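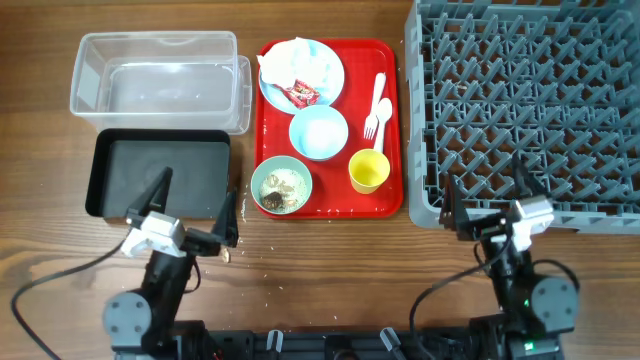
Lunch club moves to the Rees Hall

The Thursday lunch club will meet at the Rees Hall in Ellstead from August. The school room we have used until now is needed for the summer building work, and the school has told us it won't be free again before the spring. The day stays the same. Doors open at noon and food is served at half past.

The price of a meal stays at £4, with tea or coffee included. There are 44 places each week, so please put your name on the list by the Tuesday before. The list hangs inside the door of the Ellstead shop, or you can ring Ileana Onu, who keeps it up to date. If you need a lift, tell her when you book.

The hall has step-free access from the car park side only. The front door has 3 steps and no rail. The number 7 bus stops opposite and the last one back to Drunesbridge leaves at ten past three, which gives most people time for the quiz.
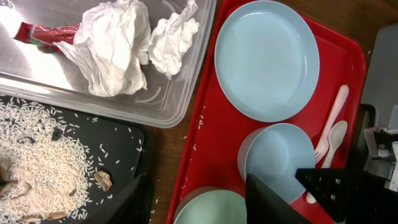
DRUNESBRIDGE, August

Food waste collections start here this month and will reach Ellstead in the autumn. Each household will get a small caddy for the kitchen and a larger one with a locking lid for outside. Cooked and uncooked food can both go in, including rice, bread, bones, tea bags and plate scrapings. Wrappers and cartons should stay out of it. Paper napkins are accepted if they have only food on them.

The outside caddy is emptied weekly, on the same morning as the recycling. Please have it at the kerb by 7 a.m. Flats in Zudine Court will share a bin by the cycle store, and keys for it are being delivered with the caddies.

The lunch club will be using the new collection as well once it comes to Ellstead. Until then peelings will go to the allotments as before, and anyone with a plot who would like some should speak to Ileana at the hall.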